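Sprechnotizen: »Tassen an den Baum« – Kurzvortrag beim Ciker-Abend im September, Block 2

Vor dem Start: Wasser hinstellen, Mikro leise testen, Mitali gibt das Zeichen. Beginn 18:00 Uhr.

Einstieg (frei sprechen, nicht ablesen!)
Guten Abend zusammen, ich bin Rizwan Bhuiyan und ich freue mich riesig, heute über Tassenständer reden zu dürfen. Ja, wirklich, 19 Minuten lang! Frage in den Saal: Wer hat zu Hause Tassen im Schrank übereinandergestapelt? Hände abwarten. Und wer hat dabei schon mal einen Henkel verloren? Wieder abwarten, meistens wird hier gelacht.

Meine Geschichte mit dem Thema
Angefangen hat es bei mir in der Teeküche von Nerkwood. Ein Hängeschrank, viel zu tief, hinten die guten Tassen, vorne die mit Sprung. Mitali Munshi hat dann von zu Hause einen Tassenbaum mitgebracht, und ich war nach einem Vormittag bekehrt. Man greift hin und hat die Tasse in der Hand, herrlich! Kurz erzählen, wie wir den Schrank danach ausgeräumt haben (nur wenn die Zeit reicht).

Bilder zeigen, jeweils kurz stehen lassen: 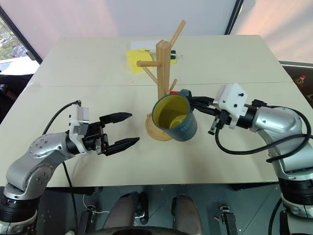
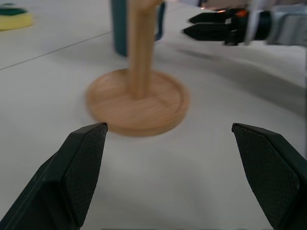
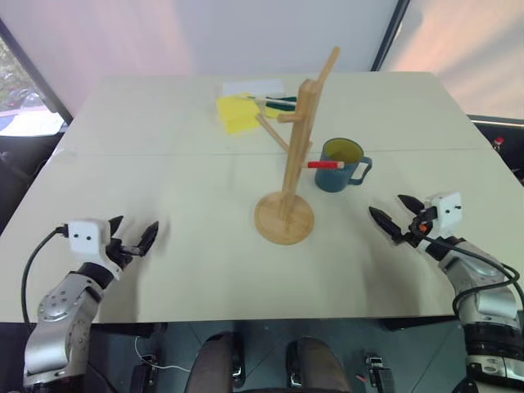 Ein guter Ständer fängt für mich beim Fuß an. Er muss satt aufliegen, auch wenn nur auf einer Seite etwas hängt, und genau da trennt sich beim Einkaufen die Spreu vom Weizen. Auf dem ersten Bild auf den runden Holzfuß zeigen und dann auf die Zapfen, die in verschiedene Richtungen stehen – da haben auch dicke Henkel eine Chance. Dann zum dritten Bild: der Stift quer über der Tasse! Kennt jeder vom Schreibtisch, gibt garantiert Schmunzeln. Meine Bitte an alle: erst die Tasse leer machen und den Stift woanders parken, dann aufhängen.

Praktischer Teil
Schwere Tassen nach unten, leichte nach oben. Gegenüberliegende Zapfen möglichst gleichmäßig behängen. Frisch gespülte Tassen vorher abtrocknen, sonst läuft das Wasser am Holz entlang, und das mag kein Holz auf Dauer. Einmal im Monat den Ständer mit einem feuchten Tuch abwischen, dünn nachölen, über Nacht stehen lassen.

Falls jemand nach Platz fragt: neben den Wasserkocher ja, direkt über den Dampf nein. Falls jemand nach Metall fragt: geht auch, klappert aber, und ich liebe nun mal Holz.

Schluss
Dank an Mitali für den ersten Baum. Auf den Tisch von Plendlow hinten links hinweisen, dort darf man Tassen umhängen und ausprobieren. Fragen sammeln, danach Übergabe an Block 3.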